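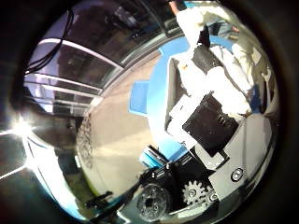 White gear with the square teeth, and the bigger dark one to its left

Sketching Basics > Pencil and Ink > Ellipses are beating me

annelies_o wrote:
Hello all, I hope this is the right place, I wasn't sure whether it belonged under perspective. I've been drawing since December, mostly from photos at the kitchen table after supper, and I've been getting along pretty well with houses and trees and my very patient dog. Then I decided I would do a whole sketchbook of round things -- teacups, buckets, bike wheels, gears, the lot -- and I have hit a wall. Every circle seen at a slant comes out like a lemon. Pointed at both ends, every time!

The gear teeth are a separate misery. I start spacing them nicely at the top and by the time I get back to where I began there's half a tooth left over. Do you all use a template? My sister gave me a set of plastic ellipse guides and I feel like a cheat when I reach for them.

Annelies Oberholzer

MaxineC wrote:
Welcome, Annelies! Lemons are a rite of passage, dear, I have whole sketchbooks of them from the year I took the evening class in Tidton. What fixed it for me was drawing from the shoulder and going over the air a few times before the pencil touches. Lock your wrist, let the whole arm go round, and don't stop at the ends. The points happen when you slow down to turn the corner, so keep the speed up and let it be a bit messy. You can always pick out the best line afterward and rub back the rest.

I'd put the guides away in a drawer for now. I think they get in the way of learning, and once you lean on them it's very hard to stop (ask me how I know).

clemq wrote:
I'm going to disagree with Maxine, with love. I drew parts for a pump maker in Partington for 20 years and we used guides all day long, and it taught my eye what a proper ellipse looks like. Use the plastic one, then draw the same one freehand right beside it, and compare. Do 14 of those before breakfast and you'll see a change in a couple of weeks.

On teeth, never go around the rim in one direction. Mark top and bottom first, then the two sides, then split each gap in half, and keep halving. Any leftover gets shared out where it won't show. And remember the teeth look closer together toward the narrow ends of the ellipse. If you space them evenly there it will look wrong even though you measured.

MaxineC wrote:
Clem, you were drafting! She's drawing teacups. A slightly wobbly cup has some life in it, and I have never once wanted to frame a perfect one.

clemq wrote:
A wobbly cup is charming, I'll give you that. A wobbly wheel looks like it's going to fall off the cart.

kojo_a wrote:
Can I come in between you two? I teach a Saturday-type class for beginners at the library in Fladitz, and what helps the most people is the center line. Draw the axle first, a line straight through the middle of the thing like a skewer, and then make the long way of your ellipse sit square across it. If the ellipse is tilted wrong against that line, no amount of smooth arm movement will save it. I make everyone draw the skewer for the first 3 weeks and there is some grumbling.

For dark gears I'd also leave a thin strip of bare paper for the lighter rim from the very beginning. It's so hard to get it back with an eraser.

hhinds wrote:
Seconding the skewer, Kojo! I'd add that paper matters more than people let on. I was fighting a rough pad for ages and then picked up a smooth Fovier one, and my curves calmed right down. It isn't cheap, so I save it for finished drawings and practice on the backs of envelopes.

Heather

annelies_o wrote:
Oh, you are all so kind, thank you. I tried the halving tonight and came out even for the first time, I nearly woke the dog. Skewer tomorrow. Clem, do you halve by eye, or do you measure the first few marks?

clemq wrote:
By eye, with the page upside down for the second half.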